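About Stasura

G'day! We're Stasura, a packing and finishing shop with 14 people on the floor, and I've been here since we were three people and a borrowed van.

A while back we started handing the dull lifting over to robot arms. I'll admit I was nervous (so was everyone in the lunch room!), but the crew kept their jobs and their sore wrists got a rest. Most of us now spend the day on checking, setup and custom orders, and the Sunday shift is gone for good.

We try every new cell in simulation first, and whoever works that bench gets a say before we buy a bolt. Our Viva line went through 30 versions that way, and I reckon we argued over the colour of the labels in every one.
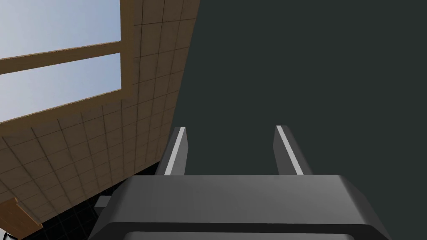

Two-finger gripper in simulation, jaws open.

Want a look around? Drop in any weekday before 3 and ask for the Viva bench.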